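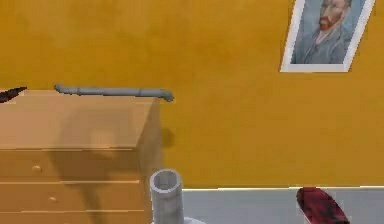

## 4. Hanging a frame with the Gunstead rail set

This section is for frames up to 22 kg. For heavier frames please use two rails and read section 6 before you begin.

**You need:** the wall rail, two wall plugs with screws, the frame bracket, a pencil, a spirit level and a drill. The drill is not included in the set.

> **Caution:** Check the wall for electric cables and water pipes before drilling. Do not drill directly over or under a socket or a light switch.

1. Measure the width of the frame at the back and mark the middle with the pencil.
2. Screw the bracket to the top bar of the frame, with the open side of the hook looking down. The screws must go in wood. If the top bar is thinner than the screws are long, use the short screws from the small bag.
3. Hold the rail on the wall at the height you want. Put the spirit level on it and mark the two holes. With the standard rail the distance between the holes is 300 mm, with the long rail it is 700 mm.
4. Drill both holes and remove the dust. Push in the plugs until they are even with the wall.
5. Fasten the rail. Tighten each screw by hand for the last turns.
6. Lift the frame with two persons, hold it a little above the rail and let it down slowly until the hook sits.
7. Step back and look at the frame from the other side of the room. If it leans to one side, turn the small wheel on the bracket. One full turn is enough in most cases.

**Note:** On fresh paint, wait until the paint is fully hard before you place the felt pads on the lower corners. Pads that are placed too early can pull off color when the frame is removed.

**Note:** The Flallero bracket from the older set also fits this rail, but it has no wheel. In that case step 7 must be done by moving the frame along the rail.

### 4.1 Frames with glass

Leave a space of 100 mm or more between the frame and any shelf below it. Clean the glass before hanging. Spray the cleaner on the cloth and not on the glass, otherwise the liquid can run behind the edge and reach the paper.

Text: Tien-fu Chiu. Checked by Homa Ghorbani, November 2018.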